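Ticket: Server in rack 3 restarts under load, then fails to POST
Site: Dondurcombe, second floor machine room
Category: Hardware / CPU and socket
Status: Closed
Opened: August 2021

Reported problem

The Colomar build server has been restarting during the overnight compile. It began with a single restart and got worse over the following nights until the machine would not finish a job at all. After the most recent restart it did not come back. The fans spin up, the power light stays on, and there is no video output. The management page still loads but shows no CPU temperature.

Users affected: everyone on the Colomar build queue. Jobs have been moved to the spare, which is slower but holding.

Last hardware change: the heatsink was taken off and put back in April, when the paste was replaced. No parts were swapped then.

First checks

Power cables reseated at both ends. No change.

Power supply swapped with the one from the spare parts shelf. No change, so the original went back in.

All memory removed, then one known good stick put in the first slot. Fans spin, no video. Same result with a second stick in the same slot.

Settings cleared with the jumper, board left without power for 30 minutes. No change.

The event log was exported before the settings were cleared. It has 12 thermal warnings, all from the overnight window, and then an entry for a processor fault. The warnings come closer together toward the end. A room temperature problem was ruled out, as the neighboring machines in the rack logged nothing in the same period.

Opening it up

Chassis moved to the bench and the lid taken off. One heatsink screw was much looser than the others and came out with almost no effort. The paste was thick on one side and nearly bare on the other, which fits with a heatsink that was not sitting flat. We cleaned the top of the CPU with lint-free wipes and alcohol until the printing on the lid was clear of paste, and checked the bracket before opening anything.

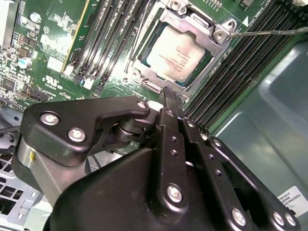

Posted by: Gulero Hardware Support
Queue: Bench repairs

The CPU has a silver lid and sits inside a silver retention bracket, with the socket lever running out to the side. Before releasing the lever we checked the bracket screws with a hand driver. All were tight and none were stripped, so the bracket was left on the board.

Lever released, load plate opened, CPU lifted straight up. The underside had a small smear of paste near one corner, and there was a matching spot in the socket. No bent contacts found under the magnifier. We went over the socket twice from different angles with a bench light — once with the board flat and once with it tilted — and the rows looked even both times.

The smear came off the CPU with alcohol and a foam swab. The socket was harder. We used contact cleaner and a soft brush, very lightly, and left it to dry for 25 minutes before going further. Please do not use a cotton swab in a socket. The fibers catch and will pull a contact over.

Reassembly and test

CPU put back, load plate down, lever latched. New paste applied as a thin, even layer. Heatsink screws started by hand, then tightened a little at a time in a cross pattern until they stopped.

First power-on with one memory stick: video came up and the CPU was detected. Remaining memory added, full amount detected. Temperature reading is back on the management page.

The Bako load test was run on the bench for 12 hours with no restarts and no thermal warnings. Chassis returned to rack 3 and the overnight compile completed on the first try. It has completed every night since then.

Cause

Uneven heatsink mounting following the April paste change, leading to overheating. The failure to start was most likely down to the paste in the socket, though reseating the CPU may have fixed it on its own. We can't separate the two, as both were done in the same session.

Follow-up

Bench checklist updated: all heatsink screws to be checked a second time before the lid goes on, and the fan shroud is not to be refitted until this is done.

The other 3 servers that had their paste replaced in April are to be checked during the next maintenance window. A separate ticket has been opened for that work. Spare power supply returned to the shelf and labeled as tested.

Build queue moved back to the original server. Requester confirmed and agreed to close.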